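4 薄壁前面板的双侧夹持与抽屉操作

4.1 问题设定

前一节讨论的抽屉均带有杆式或槽式拉手，夹爪可从正面接近，接触位置由拉手几何唯一确定。本节处理另一类对象：小型桌面收纳盒与首饰盒的浅抽屉。这类抽屉的拉手多为单点旋钮，尺寸与夹爪指尖相近，表面常为透明或高反光材料，深度传感器在其上返回的点稀疏且不稳定。抽屉处于部分打开状态时，前面板上沿暴露在外，可作为替代夹持部位。夹爪自上而下接近，一指位于面板外侧，另一指进入抽屉内腔，闭合后沿抽屉导向方向施力，开与合均可完成，中途无须换手。

该方式的几何约束比拉手夹持严格。内侧手指必须落入面板与内部物品之间的空隙，而空隙宽度取决于内衬、隔板与已放置物品的位置，无法由柜体型号预先给出。外侧手指则要避开旋钮及其底座。两侧的可行区间沿面板方向往往不重合，策略需要在腕部图像中同时估计二者的交集。

记面板上沿在腕部相机坐标系中的单位方向为 u，上沿中点为 p，夹爪开合轴为 g。理想夹持满足 g 与 u 垂直，且指尖中心在 u 方向上的投影落在区间 S 内。S 为外侧可行区间 S_out 与内侧可行区间 S_in 的交集。若 S 为空，策略应输出放弃动作并交由上层规划器重新选择视角或先行移开内部物品；本节的评测中，放弃按失败计入。

施力方向与 u 在水平面内近似垂直，但实际导向存在间隙，抽屉在受到偏心力时会绕竖直轴转动并卡滞。夹持点离面板中点越远，卡滞越容易发生。因此在 S 内部，夹持位置的优劣并不均匀，后文的排序项即为此设置。

4.2 数据采集

训练数据来自 Clurnetano 数据集的抽屉子集，共 1210 条遥操作轨迹。采集平台为单臂六自由度机械臂与平行双指夹爪，腕部固定一台小型彩色相机，光轴向指尖倾斜，使两指尖端始终位于图像下部。平台在 Druvstead 实验室装配，大部分轨迹于 8 月采集，采集期间未更换指尖衬垫，因而指尖外观随磨损有缓慢变化。我们保留了这一变化，未做外观归一化。

每条轨迹以机械臂位于抽屉上方的随机位姿为起点，以抽屉到达目标开度且夹爪脱离面板为终点。操作者按统一规程执行：先平移至面板上方，再绕竖直轴调整夹爪朝向，最后下降并闭合。规程不规定夹持点的具体位置，只要求操作者避开内部物品。这导致同一抽屉在不同轨迹中的夹持点存在明显分散，分散程度与内部物品的摆放相关。采集后由 Delali Tetteh 统一复核了阶段标注，标注包含接近、对准、下降、闭合、推拉与脱离各阶段的起止时刻。标注与训练代码版本于 2025年1月29日 冻结，此后的所有实验均基于该版本。

内部物品方面，采集规程要求每次复位后改变至少一件物品的位置。物品以戒指、手链、耳钉等小件为主，辅以纸质标签与布料碎片。空抽屉的轨迹占比较小，在训练中未加权。对于带有戒指条的抽屉，物品可能半嵌在软垫缝隙中，只露出局部；对于开放格，物品可平放、斜靠或相互叠压。

台面与背景未做控制。采集中使用的台面包括木质、喷漆金属与旧实验台面，部分台面带有划痕、剥落与凹坑。在腕部相机的近距视角下，这些缺陷与小件物品在尺度和亮度上相近，是误检的主要来源之一，4.5 节将给出进一步分析。

4.3 方法

4.3.1 面板上沿估计

策略的感知部分沿用 Pleker 主干，输入为当前帧与前一关键帧的彩色图像，不使用深度。主干输出的特征图经由轻量解码头生成两类稠密预测：上沿响应图 E 与左右侧归属图 L。E 在面板上沿处取高值，L 对上沿两侧的像素给出“外侧”或“内腔”的标签。两者共用解码器的前几层，仅在末层分支。

将归属图单独列出的原因在于浅抽屉的外观歧义。面板上沿在俯视图像中是一条细长亮带，柜体侧壁、隔板上沿、透明盖板的切边在图像中具有类似形态。若只依据边缘响应，网络会将夹持目标分配到隔板上。引入归属图后，隔板两侧均应被标为内腔，面板两侧的标签则相异，据此可剔除大部分错误候选。透明盖板的情况更复杂：切边一侧可能同时呈现反射与透射内容，归属标签在局部出现噪声，需要沿候选线段做聚合。

聚合按如下方式进行。对每条候选线段，沿其法线两侧各取一条窄带，计算窄带内标签概率的均值，再以两侧均值之差作为该候选的相异度。相异度与线段响应相乘得到最终得分。得分最高的候选被选为上沿，其方向作为 u 的估计。若最高得分低于阈值，策略维持当前位姿并等待下一帧；连续等待超过上限则触发放弃动作。

线段与夹爪在图像中的遮挡关系需要单独处理。夹爪接近面板后，上沿的近端被指尖遮住，可见部分集中在图像上半部。直接对可见部分取中点会使 p 系统性地偏向远端。我们以夹爪掩膜补全被遮挡的线段：掩膜由关节角与开度通过正运动学渲染得到，渲染误差主要来自指尖衬垫的磨损与安装偏差。补全只在线段延长线穿过掩膜时生效。

4.3.2 两侧可行区间

外侧可行区间 S_out 由障碍占据图沿 u 方向投影得到。占据图以像素为单位，标记旋钮、底座及其他凸出物。旋钮头部在俯视图中向外伸出，其投影宽度随相机高度变化，而真正约束手指下降的是底座与连接杆附近的包络。训练时我们将占据标签定义为手指下降过程中的扫掠体与障碍物相交的区域，标签由操作平台的几何模型与手工标注的旋钮轮廓联合生成，网络由此直接学习与动作相关的约束，避免对透明材质进行显式重建。

内侧可行区间 S_in 的构造与之对称，但障碍的性质不同。软垫类内衬允许轻微压入，金属饰物与硬质隔板不允许。我们为软障碍设置 2 mm 的允许压入量，超过该值视为占据。这一数值由内衬压缩测试中的最保守读数确定，对所有抽屉保持一致。硬障碍的允许压入量为零。

两侧区间求交后得到 S。S 可能由多个不连通的子区间组成，尤其在旋钮位于面板中部时，可行区域被分割为左右两段。此时策略依据下式对子区间内的候选位置排序：J = w_c · d_c + w_m · m + w_v · v。其中 d_c 为候选位置到面板中点的距离，m 为到最近障碍的余量的负值，v 为候选位置在当前图像中的可见性惩罚。权重在验证集上网格搜索确定，并在全部实验中固定。

可见性惩罚的作用是抑制策略在候选之间来回切换。夹爪下降时，被指尖遮挡的一段失去直接观测，若得分完全依赖当前帧，策略会转而偏好仍然可见的远端位置，造成横向漂移。加入前一关键帧后，被遮挡段的得分可由历史观测维持，漂移基本消失。

4.3.3 动作生成

动作头以 Ofori 扩散解码器实现，条件为主干特征、u 与 p 的估计以及选定的夹持位置。输出为末端位姿增量与夹爪开度的短时序列，执行前半段后重新规划。下降阶段在末端力传感器读数超过阈值时立即停止，机械臂回退一小段后重新估计 S_in。闭合阶段使用力控，推拉阶段在切向保持低刚度，以容许抽屉导向与估计方向之间的偏差。

闭合判据采用开度与电机电流的组合。仅依赖开度时，夹爪可能因夹到内衬褶皱而误判为已夹持面板；仅依赖电流时，薄面板的弹性变形会使读数缓慢上升，判定延迟较大。组合判据要求开度落入由上沿宽度换算的区间内，同时电流变化率低于阈值。上沿宽度由 E 的横截面半高宽估计，在近距视角下具有足够的稳定性。

4.4 评测

评测在训练中未出现的抽屉上进行，共执行 115 次试验。每次试验前由操作者随机指定初始开度与内部物品的摆放，并在同一摆放下依次运行完整方法与各消融版本，运行顺序随机。成功的判定条件为：抽屉到达目标开度，内部物品无明显移位，夹爪在脱离后未接触旋钮。三项条件须同时满足。完整方法成功 80 次。

失败集中在下降阶段与推拉阶段。下降阶段的失败主要表现为内侧手指触及内衬后反复回退，直至达到尝试上限；推拉阶段的失败主要表现为抽屉卡滞，此时夹持点通常靠近面板一端。闭合阶段的失败较少，多与面板上沿贴有标签有关。另有若干试验因 S 为空而放弃，事后检查表明其中一部分确无可行位置，另一部分由占据图过度保守造成。

去除归属图后，策略在带隔板的抽屉上出现目标混淆，夹爪下降到隔板上方。在无隔板抽屉上，两个版本的行为没有可辨别的差异。去除前一关键帧后，下降过程中的横向漂移增大，内部物品移位的情况随之增多。将软障碍与硬障碍合并处理则使放弃次数明显上升，原因在于戒指条软垫常紧贴前面板，若不允许任何压入，内侧几乎没有可用空间。

4.5 近距视角下的典型困难

图 3 给出一个综合了多种困难因素的夹持位姿。浅色前面板在腕部图像中呈近似竖直的窄带，黑色双指分列其两侧；外侧装有透明切面旋钮，内腔上部为奶油色软垫戒指条，最左侧一条直接抵住面板，下部为隔板与开放格，格内有一条手链。透明切边自右上斜向下延伸，其图像特征与面板上沿接近。

图 3　前面板双侧夹持的腕部相机视角

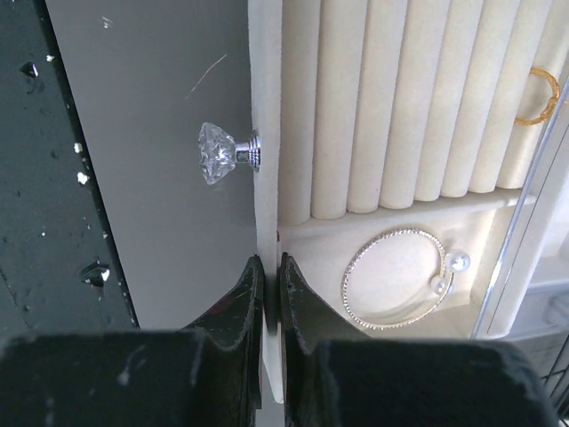 在此类布局中，S_in 主要由戒指条与隔板的相对位置决定。软垫紧贴面板的一段只能依靠允许压入量通过，开放格对应的一段则受隔板端部与格内物品限制。实验中操作者多选择开放格一侧，策略学到了相同的偏好。该偏好在 d_c 权重较大时会与居中要求冲突：若开放格位于抽屉一端，夹持点偏离中点，推拉时需要更低的切向刚度以避免卡滞。我们未针对该情形单独调整控制参数，部分卡滞失败可归因于此。

开放格内的细环状物品对占据图构成另一类挑战。手链的带身很窄，投影面积小，在特征图分辨率下可能只占少数单元，而其端部装饰物体积较大，响应集中。占据图因此倾向于标出端部而漏掉带身。漏检的后果与物品位置有关：带身靠近面板时，手指可能将其压住并在推拉过程中拖动；带身远离面板时则没有影响。提高特征图分辨率可以缓解漏检，但会增加重新规划的延迟，在当前控制频率下未能采用。

半嵌在软垫缝隙中的戒指与此不同。其外露部分高出软垫表面，且与软垫的颜色差异通常较大，检测本身并不困难，困难在于估计其下方被遮挡的部分。由于戒指条的缝隙限制了戒指的位移，只要手指不进入相邻缝隙，接触风险较低。占据标签对戒指外露轮廓做了固定宽度的外扩，未尝试补全不可见部分。

透明旋钮的误差形式主要是轮廓收缩。切面上的高光与暗反射将头部分割为若干亮度不连续的小块，网络对靠近背景颜色的小块响应偏低，预测轮廓因而小于真实轮廓。连接杆与底座为高反光金属时，环形棱线产生交替的明暗条纹，响应反而较高。由于手指下降主要受底座附近的包络约束，头部轮廓的收缩在多数试验中没有引起接触。夹爪脱离并横向撤出时情况不同，外侧手指有可能擦过旋钮头部。评测中将脱离后接触旋钮计为失败，正是为了覆盖这一阶段。

台面缺陷引起的误检多发生在外侧。黑色边缘上的白色剥落点、深色台面上的凹坑及其反光，在单帧中与耳钉等小件难以区分。这些误检位于台面高度，手指下降的终点高于台面，理论上不应影响 S_out；但占据图未显式编码高度，只能依靠标签中的扫掠体定义间接学习。训练集中缺陷台面的比例偏低时，误检会使外侧可行区间出现虚假缺口，策略转向远离中点的位置或直接放弃。将前后两帧的占据图按末端位移对齐后取交集，可去除一部分误检，因为台面点与面板高度处的点具有不同的视差。该处理在夹爪已接近面板、位移很小时失效。

上沿方向估计受透明切边干扰的情形需要分别讨论。切边与面板上沿在图像中不平行时，聚合得分足以区分二者；当相机绕竖直轴旋转、二者趋于平行且同时可见时，切边两侧的归属标签可能因反射内容而出现相异，得分差距缩小。我们在候选选择中加入了与前一关键帧结果的连续性约束，初始帧选错时该约束会将错误延续下去，直至下降阶段由力信号触发回退。回退后清空历史并重新选择候选，可使一部分试验恢复正常，但会消耗一次尝试机会。

4.6 适用范围

本节方法假定初始状态下抽屉已部分打开，且前面板上沿无翻边。完全闭合的抽屉需要先通过旋钮或其他方式拉开，旋钮夹持由第 5 节的方法处理，两者在上层规划器中以开度阈值切换。面板过厚而超出夹爪最大开度的抽屉不在考虑之列。对于带透明上盖的收纳盒，执行前应由上层规划器确认上盖不遮挡夹爪的下降路径；本节的占据图未对水平放置的透明平面进行标注，不能据此判断其是否存在。

力控阈值与允许压入量均针对所用夹爪标定。更换指尖衬垫后，正运动学掩膜与闭合区间需要重新标定，主干网络无须重新训练。

评论（2）　分享　收藏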